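Sorting small parts on the workbench: what works for me
Posted November 21, 2023

I used to keep every spare bit in one biscuit tin, and I lost whole evenings to fishing about in it. Trays have cured me (mostly!). I like yellow ones at the sides for the different parts, and a shallow metal one in the middle for whatever I want laid out together. 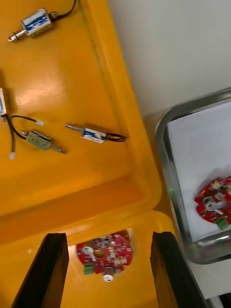
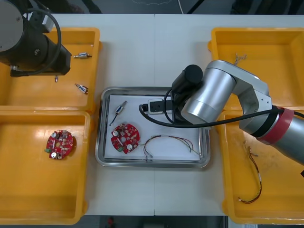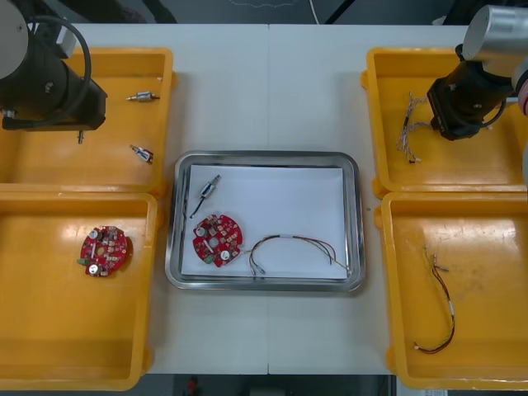 Line the middle tray

A plain white sheet in the bottom makes a huge difference. Thin black leads and little silver plungers vanish against shiny metal, but on paper I can spot them straight off. I cut mine from a roll of Pedik lining paper, and one roll has given me 35 sheets so far.

Give solenoids some elbow room

Their wires love to knot. Lay them flat with a gap between, and never lift one by its lead – I pulled a connector clean off that way in June and was cross for days.

Boards on their own

I keep circuit boards well away from anything loose and metal, and pick them up by the edges. If one's going back in the cupboard it goes in an anti-static bag first.

Label the tray as well as the lid

Lids wander. I bought 13 trays from Colonine and stuck a label on the end of each, where I can read it with the stack still on the shelf.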